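Re: [Pondelance] white sinks and water marks
From: Gwendolyn Van Dusen
Date: April 11, 2019

On Apr 10, Pollilel wrote:
> Hi all, we're about to order for the new wash-up area at Plevus and the
> shop has talked us halfway into white basins. Does anyone on the list
> live with one? I'm worried about marks, and I'd also like to hear whether
> people went for a tall tap or a short one. We have 90 cm of bench to play
> with and not a lot of money. Thanks in advance for any thoughts.

Hello Pollilel, and hello to everyone who has been quiet over the winter (me included, sorry, I do read every message even when I don't get around to answering).

I'm glad you asked, as I've been washing up in white sinks at Kumsa for 8 years now and have built up more opinions on the subject than my family cares to hear. The short version is that I would buy white again tomorrow. The long version is that you have to be the sort of person who gives it a wipe before you put the tea towel down, and if you have helpers, they have to be that sort of person too!
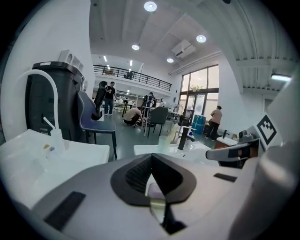

Marks were my big worry as well, and they've been much less trouble than I'd feared. Tea is the worst, then beetroot. A spoonful of bicarb on a damp cloth, left for a few minutes while you do something more pleasant, takes care of nearly everything. What white won't do is hide the small stuff. You can see the little dark specks by the short spout in my picture, and on a grey or speckled basin I don't suppose you would ever pick them out. Some people would hate that. I rather like knowing where to aim the cloth.

On taps, I'd say go tall if your big pots are going in there. The white gooseneck is my favourite of the lot, partly for the height and partly for the colour, which I was told I'd regret and haven't. The black one on the lower, flatter counter looks very smart, but it's short, and black shows every dried drop if your water is as hard as ours. A bit of vinegar and a soft cloth sorts it out. Please don't use anything gritty on a black finish, I learned that on an earlier tap and it never forgave me.

With 90 cm I'd be inclined to have one basin with a broad rim and leave the rest as bench. The rim earns its keep, you can rest a brush or a cup on it and the drips mostly find their own way home. Do measure your largest tray before you order, and take the tray along to the shop if they'll put up with you.

I still have 4 of the basin plugs from the old set if they'd fit yours. Let me know the size and I'll pop them in the mail.

Warmly,
Gwendolyn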